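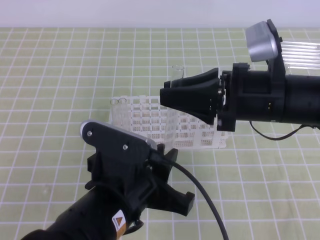

Figure 1. Test tubes and the white rack on the gridded bench top.

Bench Order in a Shared Teaching Lab
Student project report, Murkbridge

Our project began with a very ordinary complaint, which was that it always took too long to get started in the lab. Two groups share the same bench, and whoever came in at 2 in the afternoon spent the first stretch of the session hunting for clean tubes and wondering which ones the morning group still wanted. We timed this over 15 sessions (with a kitchen timer, we are not fancy people!) and added up 688 minutes of setting out and putting away, far more than any of us had guessed.

So we set out to find a layout that everybody could learn in one go. The white rack with the square openings became the heart of it. It is light, you can look down into it from above, and the little holes in the walls help it drain after a rinse. We agreed that the rack should live in the middle of the table, where people on both sides can reach it, and that tubes should be filled in from a back corner toward the front. It sounds fussy, but after a week or so it felt quite natural.

The green top with its white grid was a lovely help as well. We could write down where the rack belonged by counting cells from the wall, and then anyone could put it back in the same spot without asking. We tried two kinds of stickers for labeling, Kumero and Trokside, and liked the Kumero ones better as they peeled off clear tubes without leaving glue behind.

By June the setup time had come down to 55 percent of what it was at the start. Putting away improved less, mostly when the last group was in a hurry, and we would like to look at that next. We also never settled where the spare tubes should go, and the drawer we picked sticks terribly in damp weather.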